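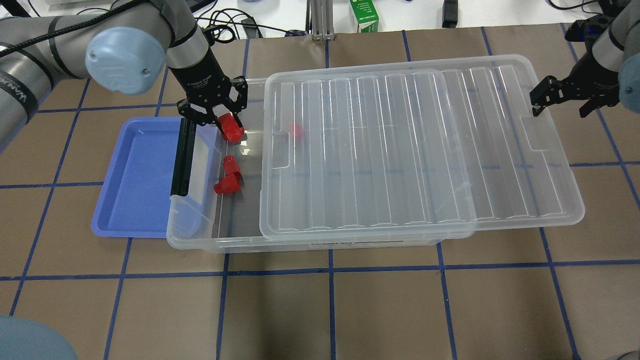
A training workshop in Brullville has begun teaching its robots by remote control, and it is looking for local people who want to learn how to do it. The company, Wurkeo, moved into the former Baptiste printing works in July and now has up to 60 people on its list of operators. They do not write programs. They guide the arms through a task by hand, again and again, and the movements are recorded so that the machine can later try the same task alone. The present exercise uses a clear plastic storage bin with a lid, some red blocks and a shallow blue tray, on a table covered with brown paper and marked in large squares with blue tape. Two arms work together, which the operators say is harder to learn than it looks, because the left hand and the right hand must not wait too long for each other.

"On the first morning I could not even close the gripper at the correct place," said Gwawr Eynon, who worked before in a bakery and joined the list in the spring. "Your own hand knows where it is. With the arm you must look all the time."

Each recording of a task from start to finish is called a demonstration. Wurkeo has collected 674 demonstrations with the bin and the blocks, and 213 of them were put aside after checking. According to Priya Ferreira, who is responsible for the checking, a demonstration is put aside when the operator stops for a long time in the middle, or when the arm pushes the bin out of its position. Small mistakes are kept if the operator corrects them.

"If a block slips and you pick it up again, this is useful for us," Ms Ferreira said. "The robot will also drop things one day, and it should have seen what to do after."

The objects are placed a little differently before every demonstration. The bin may be turned or moved, and the blocks do not always lie in the same corner. Transparent plastic was chosen on purpose, Ms Ferreira said, as cameras have difficulties with it and customers use it very much.
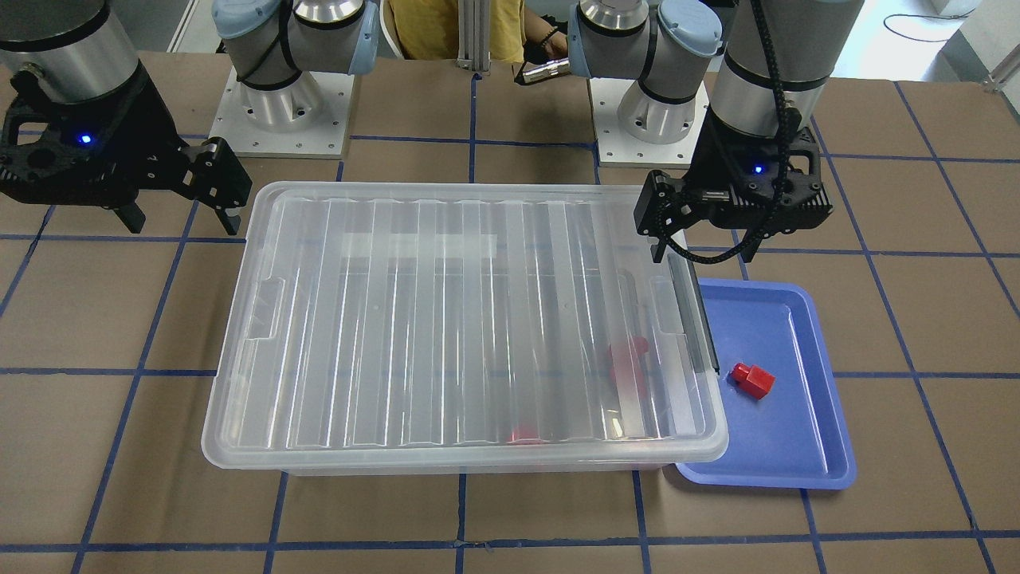 An operator normally works for two hours and then changes to another duty, such as preparing the table or writing the notes for each recording. The company tried longer periods at first, but the quality of the movements became lower towards the end. Now the last demonstration of the afternoon is made before four o'clock.

The work is paid by the hour and not by the number of demonstrations. This was a question at the public meeting held in the town library, where several residents wanted to know if the operators are under pressure to hurry. Alaric Bellamy, the manager of the workshop, answered that speed is not measured for new people during their first month. He was also asked whether the robots will take jobs from the packing halls near the canal. He said that he could not promise anything for other companies, but that no packing hall in Brullville has ordered a robot from Wurkeo until now.

The first customer is Kalitz, a supplier of household goods, which wants to have mixed orders packed into bins and closed with a lid. A trial in its warehouse is planned for the winter. Yolanda Marchetti of Kalitz told the meeting that the firm will begin with one pair of arms and will decide about more after it has seen the results.

Councillor Noemi Doucet, who voted for the lease of the building, said she was satisfied that the old works is in use again, although she would have liked more full-time positions. At the moment most operators work part-time, and some of them are students.

Wurkeo has received 264 applications for its next course. Applicants do not need technical education, but they are invited for a short test at the controls, where they move a block from one side of a table to the other with each hand. The course takes three weeks and is free of charge. Forms can be collected at the reception of the works, at the side entrance, until six o'clock in the evening.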